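Tokberg Gripper Pair: Review After Five Weeks

Price as tested: $2187 for two grippers, mounts and controller
Firmware: as shipped, then the November update

We bought the Tokberg pair to replace the Fekent grippers on our two-arm bench setup. The work we do is mostly cloth and small household items, so grip strength was never our main worry. We wanted fingers that could pinch something thin, let go of it cleanly, and do that all day without being recalibrated.

Installation took a morning. The bolt pattern matched our wrists, and the adapter plates in the box went unused. Cable length is fine if you run it along the forearm and leave a generous loop at the wrist. On our first try we left too little slack, and the left connector pulled out when the wrist turned. The connectors don't lock, and at this price they should.

The controller is a plain box with two channels and one power switch. Setup is done in a browser page that looks dated but works. Each gripper has its own force limit and closing speed. Our old Fekent controller made both sides share one setting, which was a problem any time one hand had to hold something stiff and the other something soft.
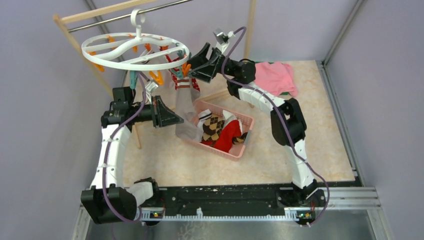
Socks and clothespins are a good test of a gripper. A sock folds away from the fingers if they close too fast, and a small plastic clothespin has to be squeezed at the right end or it slips out sideways. At the default speed the Tokberg fingers pushed cloth ahead of them before they closed. We cut the speed in half and the problem mostly went away.

We logged 1441 grasps over the test period, split between the two grippers. Thin cloth went well at the lower speed. Clothespins were harder. The fingertips are narrow enough, but the rubber pads that come fitted are too smooth, and a pin can rotate between them under load. We put on the textured pads, sold separately, and got better results. I would order those at the same time as the grippers.

Wear has been light. The pads on the left side show some polishing at the tips. Neither gripper has developed play in the joints. One of them makes a faint clicking noise when opening all the way, and support told us this was normal.

The camera mount is an extra. It holds the camera firmly, but you have to remove it to reach two of the gripper screws, so plan on checking your camera calibration again after any service. The Nwosu mount we used before swung out of the way on a hinge, and I miss it.

Compared with the Fekent pair, the Tokberg is slower at full open and close, quieter, and much better with cloth. If you mostly move boxes and bottles, the Fekent costs less and will do the job. For fabric I would pay the difference.

Good: separate force settings, narrow fingertips, low noise
Bad: connectors don't lock, smooth stock pads, camera mount blocks screws

Rating: 4 out of 5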